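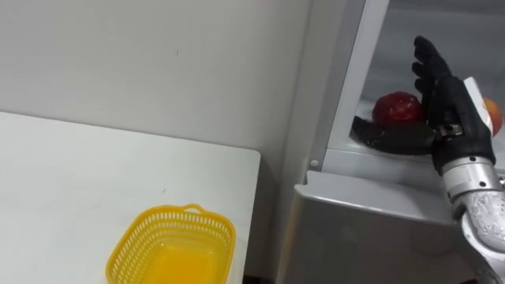
Lerato Zwane said the old door seals on her own fridge had gone at the corners within two winters, and asked whether the new ones would last any longer. The question was put at the Ustley briefing on the Forov replacement seal, and the answer is set out in full in the section on service life.

News > Trade > Household cooling > Seals and spares

FOROV TO SUPPLY REPLACEMENT DOOR SEALS FOR OLDER FRIDGES FROM AUGUST

Ustley, 5/6/19

Forov, the maker of spare parts for household cooling, will put a cut-to-length door seal on sale in August. The seal fits upright fridges and fridge-freezers with a push-in channel. It will be sold through the Cornard trade counter and by post from the Ustley works.

Door seals are a common wearing part on a domestic fridge. A seal that no longer meets the cabinet along its full length lets room air in, and the moisture in that air freezes on the cooling plate. The compressor then runs for longer in each cycle. In many cases the owner notices frost or a pool of water under the salad drawer well before noticing the seal.

Replacement seals have usually been moulded to suit a single model. When a model goes out of production the moulding tool is often scrapped, and the seal becomes hard to find. Forov's seal is supplied as a straight strip with four corner pieces. The strip is cut with a mitre block and joined to the corners by heat, using a hand tool that repairers can hire or buy from the company.

"We had a list of models for which we were turning people away," said Akihiko Hoshino, head of product at Forov. "When we measured the channels, most of them fell into a small number of shapes. The door sizes vary a great deal and the channels do not, so it made sense to stock the channel shape and let the repairer cut for the door."

Fit

Five channel shapes will be offered at launch. A paper gauge, which can be printed at full size or collected from the counter, is held against the old seal to find the right one. Doors on which the seal is screwed down behind a liner are outside the present range. So are doors with a bonded seal, where removal would damage the inner panel.

The magnetic strip is supplied separately and slides into the seal after the corners have been joined. Its strength has been set so that the door closes from a small gap under its own pull, on a cabinet that has been levelled with the front feet slightly raised. Repairers should check the level of the cabinet before judging the fit of a new seal.

Service life

Samples were fitted to test doors at Ustley and opened and closed by a cam rig. At the end of the first stage, which ran for 168 hours, the seals were taken off, cleaned with warm water and washing-up liquid, and measured for set. They were then refitted and the test was continued. Corners were inspected under a lens at each stop, as this is where splitting usually begins.

No corner joint made at the recommended heat setting opened during the test. Two joints made below that setting did open, and the instructions have been changed to include a bend check before fitting. Forov does not offer a figure in years, as wear depends on how often the door is used, how it is cleaned and how close the fridge stands to a cooker or boiler. The seal will carry a guarantee against splitting at the corners when joined with the Forov tool.

Thư Phan, who ran the tests, said that cleaning products had more effect than expected. "Bleach and solvent sprays stiffen the material. We would ask people to keep to soapy water and to dry the folds afterwards. A thin smear of petroleum jelly on the hinge side does no harm, and it helps on doors that drag."

Supply

The first production run will be 3000 metres of strip, of which 2000 metres will be white and the rest grey. Brown will follow if there is enough call for it. The strip is made on the Mokoena line at Ustley, which was rebuilt last year to handle softer grades. Coils will be sold to the trade, and single-door packs to the public.

Levente Nyitrai, manager of the Cornard counter, said that repairers should bring a short length of the old seal where they can. "The gauge is good, but an old seal can be squashed out of shape. With a piece of it in hand we can usually settle the matter at the counter."

Old seals can be returned with any order. The magnetic strip is taken out and sent for metal recovery. The remaining material is not recycled at present because of the mix of grades in use.

Price lists and fitting sheets will be sent to account holders before the launch. Trade enquiries should be addressed to Kekeli Abugri at the Forov sales office, Ustley.

Shares: 5
Comments: 1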